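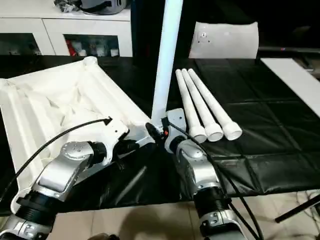 How a robot learns by being shown

Home | Topics | Ask a Question | For Teachers | About

Putting a tube into a fabric frame sounds like a small job. You have probably done something like it with a tent or a pop-up goal. For a robot, it is one of the hard ones.

At the Kvam workshop in Idavstead, a team is trying out a way of teaching robots called learning from demonstration. The robot has two arms, and its practice table is covered in shiny black plastic. The job uses white tubes and a white fabric frame that folds up. The team calls the project Ballent.

Why is it hard?

A hard object, such as a brick, keeps its shape. If a robot knows where one corner is, it can work out where the others are. Fabric is different. It sags and creases, and it moves when you touch it.

Long tubes bring another problem. If you hold a long pole near the bottom and tilt your hand a tiny bit, the top moves a long way. Try it with a broom handle. The robot has to keep its grip steady at the low end while the far end sways about. Two arms help, but only if they work together – otherwise one arm can push the tube out of the other arm's grip.

Showing, then copying

You could try to write down every movement as a list of orders. The list would be very long, and it would go wrong as soon as the fabric lay in a new place.

So a person guides the robot through the job first. A computer saves what the robot's cameras saw and how its arms moved. One complete go is called a demonstration. The Ballent team saved 598 of them. The frame and tubes were moved a little between goes, so the computer had plenty of different starts to learn from.

Next, a computer program looks for patterns. When the camera view is like this, the arms usually move like that. Training the program took around 44 hours.

Did it work?

Partly. In April the team gave the robot 10 tries with nobody guiding it. It picked up a tube and stood it up in most of them. It finished the whole job only 2 times. Most of the failures came when the fabric had slipped into a fold the program had not met before.

That is still a useful result. It tells the team which part needs more demonstrations, and they are now recording extra ones with the fabric badly crumpled.

Words to know

Gripper – the part at the end of a robot arm that holds things.
Demonstration – one complete go at a job, saved for a robot to learn from.

Filed under: Wamex Juniors > Machines > How Things Learn

Comments (3)

tadpole9: I tried the broom and it hit the lamp

Year 5 reader: Can it put up a real tent?

Wamex Juniors: Not yet. A tent is much bigger and has more poles, so it would need its own demonstrations.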